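Suet feeder mounting height and starling exclusion, woodlot edge
Feeders and Hardware > Suet and Cakes

millrace_ed
Setup question. I have two caged suet feeders on a steel pole at the edge of a mixed oak and hickory woodlot outside Tosbridge. Pole top is 5 feet above grade. Each feeder is a Ruvetti single-cake cage inside a larger wire outer cage. The outer openings are the manufacturer's standard size and I have not altered them.

Downy woodpeckers and nuthatches use both. Starlings do not fit through the outer mesh but they cling to it and reach the corners of the cake where the inner cage sits close to the outer wire. They take enough that a cake lasts two days instead of the usual week.

Options I am looking at:
Raise the feeders.
Go to an upside-down feeder with the cake exposed only on the underside.
Put in a smaller cake so the gap to the outer wire is larger on all sides.

Has anyone compared these over a full winter?

graybirch
The third option works and is the cheapest. Reach is the whole issue. A starling's bill gets through the mesh easily, so the gap has to exceed bill plus head. I cut standard cakes in half with a warm knife and center the half with a loop of galvanized wire. Losses to starlings dropped to close to nothing. Downside is refilling twice as often, which in your case is still less often than now.

pt_halloran_ridge
Raising the feeders does nothing for starlings. They feed at any height. It may also put you above the point where your baffle is doing its job on squirrels, depending on what trees are near the pole. I would leave the height alone.

Upside-down feeders do work. Starlings can hang, but not for long, and most birds give up. Some learn. I had one flock in March that learned and then I had the same problem again with a more expensive feeder.

millrace_ed
Nearest trunk is 11 feet from the pole and nothing overhangs. Squirrels are not a factor with the current baffle. I will leave the height where it is.

On the learned behavior: how many birds, and did it carry over to the next winter?

pt_halloran_ridge
Started with one or two, then the whole group. It did not carry over. Next winter they came through in late November, tried it, and left. I can't tell you if they were the same birds.

suetmaker_4
The recipe matters as much as the hardware. Starlings go after soft blends with corn, peanut or fruit in them. Plain rendered beef suet with nothing added is much less attractive to them and woodpeckers take it fine. I weigh every cake in and out on a kitchen scale. With the peanut blend I was losing 100 grams a day in January. With plain suet in the same cage on the same pole, a small fraction of that.

Render twice, strain through cloth, pour into molds and chill overnight. Twice-rendered fat sets harder and holds its shape on mild days.

graybirch
I disagree that plain suet solves it. It slows them down. When the ground is frozen hard they will eat plain suet like anything else. Your January may have had open ground for part of the month, in which case you were measuring the weather.

suetmaker_4
Possible. I did not log ground conditions. I did alternate the two types every 4 days, so both got some of each kind of weather. I would not call it a controlled trial.
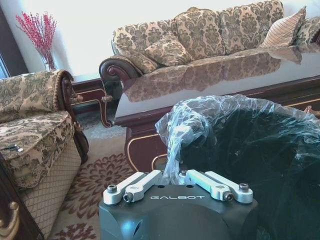 Wako wrote that alternating does not separate the two effects unless the birds have no memory of the site, because a flock that finds peanut blend on one visit will keep checking the pole through the plain days. The better test would be two poles well apart, one type on each, swapped once at midseason.

suetmaker_4
Fair point. It would make the plain suet look worse than it is, if anything, and it still came out ahead.

saltcombe_feeders
A different angle on the gap. The Ruvetti outer cage is held by four clips to the base plate. The inner cage hangs from a hook at the top and can swing. When a starling lands on the outside, the inner cage shifts toward it and the gap closes on that side. Before you cut cakes, fix the inner cage at the bottom with a zip tie or a short bolt through the floor. I measured mine and the swing took away half of the clearance.

millrace_ed
I had not considered the swing. Checked this morning and it moves freely in both feeders. The corners with the most damage are the ones facing the woodlot, where they land first.

graybirch
Do both. Fix it at the bottom and use half cakes. If you only fix it, the corners of a full cake are still within reach.

pt_halloran_ridge
Change one thing at a time or you will not know which one did it.

graybirch
He wants suet for his woodpeckers, and he can skip the paper on it.

millrace_ed
I will fix the inner cages first because it costs nothing, with full cakes of the same blend. If a cake still goes in under 5 days I will switch to half cakes in one feeder and leave the other as it is. Plain suet after that.

suetmaker_4
Weigh them. Judging by eye is poor once the corners are gone.

millrace_ed
Scale is ordered. First full cake out of the wrapper was 312 grams on a neighbor's scale, label says 320.

saltcombe_feeders
Use stainless for the bolt if you go that way. The plated one I used rusted through the coating by February and stained the base plate. No effect on the birds that I could see.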